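Wednesday, evening

I am back from Wekbridge and my feet are hurting, so I write this sitting on the bed with the window open. It is June and the light stays until very late. I promised myself to write in this diary at least one time every week, and last week I did not, so today I must write longer.

The class in bread baking began again after the spring pause. We are fewer people than before, and I had a whole bench for myself, near the oven, where it is too warm. The teacher gave us a recipe for rye bread with a sour starter. I have eaten rye bread all my childhood but I never made it, and I thought it would be like wheat bread with a different color. It is a different animal. The dough does not want to be kneaded. It sticks to the fingers like wet cement, and if you add flour to stop the sticking you ruin it. The teacher told me two times to leave it alone. I am not good at leaving things alone.

My starter is now 16 days old. I keep it in a jar from Pralico pickles, and the smell of the pickles is gone at last, or maybe I have stopped noticing it. In the first week it did almost nothing. Then on the eighth day it climbed up the glass and I was so happy that I telephoned my sister, and she was polite but I could hear that she was cooking something and not really listening. She asked if it was dangerous to eat.

After class I walked to the Albers mill shop to buy the coarse rye. They had only the fine one. The woman there said the coarse comes on Friday, maybe. I bought the fine one and a small bag of caraway seeds, and I paid more than I wanted. The bus was late and I ate a piece of my own bread at the stop, still a little gummy in the middle. The teacher says that rye must rest a full day before cutting. I did not wait a full day. I did not wait even one hour.
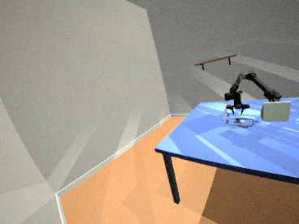 Robot arm over a blue table, orange floor.

At home I fed the starter and wrote down the amounts on the paper on the refrigerator. My handwriting there is terrible, I cannot read what I did on Sunday. It says either 50 or 80 of water. This can explain why it was so thin on Monday morning.

I want to write here also about the word "crumb," which I learned wrong. For me a crumb was the small thing that falls on the table. In class everybody says "look at the crumb" and I looked on the floor and on my apron, and it took me half the evening to understand that they mean the inside of the bread. In my language we have a separate word for the inside and it is a nice soft word. I like that one better, but now I know both.

The news from Clulen is not so good. My aunt wrote that the old bakery on the corner will close at the end of the summer. I used to go there before school with coins in my glove, because my pockets had holes. The bread was dark and very heavy, and the crust was shiny from something they brushed on it. I asked my aunt to go and ask them what it was. I think potato starch with water, but I am not sure, and I would like to know before they are gone. She answered that she will go if her knee allows it.

For the weekend I plan to bake 3 small loaves instead of a big one, each with a different time for rising. One I will leave overnight in the refrigerator, one on the counter, and one near the boiler where it is warmest. My oven is old and the left side burns, so I must turn them in the middle of baking. I should buy a thermometer for it. I have been saying this for about a year.

I must remember tomorrow: call the dentist, return the library book, wash the apron separately. The dough has dried on it like glue and last time it went all over my black trousers.

It is almost eleven and I can still see the roofs across the street. The starter has small bubbles on the top. I put a rubber band on the jar to mark the level and I will look at it before breakfast.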